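Toy and Shape Block Inspection - Playroom Sheet, with Comments
Moya Play Library, back room. Sheet 6, revised August
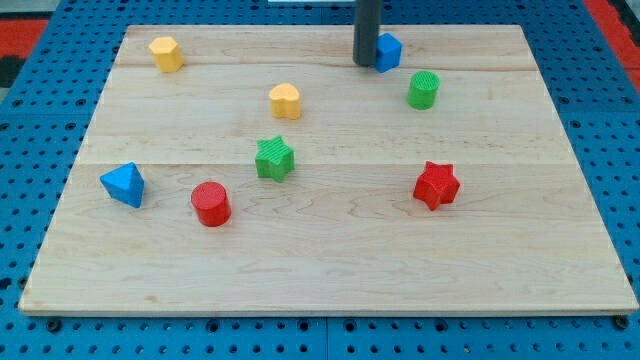
Sheet 6 covers the shape blocks and whatever they are sitting on. Soft toys are on Sheet 4, and anything with a battery has a sheet of its own and a good deal more paperwork. Work down in order, write OK, WATCH or OUT against each line, and put your comment underneath in words the next person can read. "Hmm" was entered eleven times last year and has been retired.

PART A - THE BOARD

A1. Surface smooth to the palm, with and against the grain
OK. Light wood, fine grain, some rather handsome swirls that I have stopped trying to wipe off.

A2. Joins between planks level, no gap that takes a fingernail
WATCH. Level across the middle. At one end of the far join I can just persuade a nail in, though I did want it to go. Look again next month.

A3. Edges and corners free of splinters
OK. One corner was rubbed down with fine paper in spring and has behaved since.

A4. Finish not flaking, sticky or worn through
OK. It has a bit of a shine in places. Sticky patch reported on Thursday was jam.

A5. Board sits flat and doesn't rock
OK on the blue pegboard. Rocks on the round table, but so does everything, including the tea.

PART B - THE PEGBOARD UNDERNEATH

B1. Panels flush where they meet
OK.

B2. Holes clear
WATCH. Cleared with a pipe cleaner. Lentils again. We do not own any lentils.

B3. No pegs, hooks or screws left standing proud
OK. One hook found and returned to the Pritesel tub, where it will stay until somebody needs a hook and looks everywhere else.

PART C - THE BLOCKS

C1. Set complete: two each of yellow, green, red and blue
OK. All eight present. The second yellow spent most of the summer missing and came back in a returned jigsaw box marked "complete, checked".

C2. Every block too big for the small parts cylinder, tried in every direction
OK. Please do try every direction. The blue cube is the smallest-looking thing in the set to my eye and therefore gets the most attention. It did not go in on its corner either.

C3. Points and corners rounded, nothing sharp
OK. The stars get a second going-over, on account of having more points to go wrong.

C4. Colour fast: rub firmly with a damp white cloth for a slow count of twenty
OK. Green left nothing. Red left nothing. The cloth was already pink from the crayon inspection, so I fetched another and did red again.

C5. Tooth marks
WATCH. Light dents on one red block, no broken surface. Judging by the spacing, a person of two or so. Moves to OUT if the colour starts lifting.

C6. Cracks, chips, rattles
OK. Shake each one beside your ear. You will look foolish for under a minute.

C7. Yellow hexagon stands upright on a flat surface without help
OK. Stood there through the whole of Part B while I fought the lentils.

PART D - CLEANING

D1. Wipe blocks with the Drimever solution at the strength on the bottle
Done. The strength on the bottle, please. A double dose does not make them twice as clean, it makes them smell like a swimming bath and the families mention it.

D2. Wipe the board along the grain, cloth wrung out well
Done. No soaking. The previous board was soaked and ended its days as a shallow bowl.

D3. Air dry before stacking
Done. Radiator not used, whatever the tide mark on the shelf suggests.

PART E - RECORDS

E1. Set number on card matches number on bag
OUT. Card says 2751, bag says 2288. The blocks themselves are not telling. New card written as 2751, old bag label struck through, and whoever has the bag that ought to be 2288 is invited to own up.

E2. Supplier's leaflet in folder
OK. Dolevum leaflet, filed under D at last. It had been under T, for toys, with everything else.

E3. Loans since last full inspection
176. Enter this as a plain figure. "Loads" was accurate but could not be added up.

RESULT: Pass, with A2, B2 and C5 to be looked at again next month. Set may go out once the bag is relabelled.

To bring next time: pipe cleaners, a white cloth that is still white, and the good pen, which lives in the Pritesel tub now.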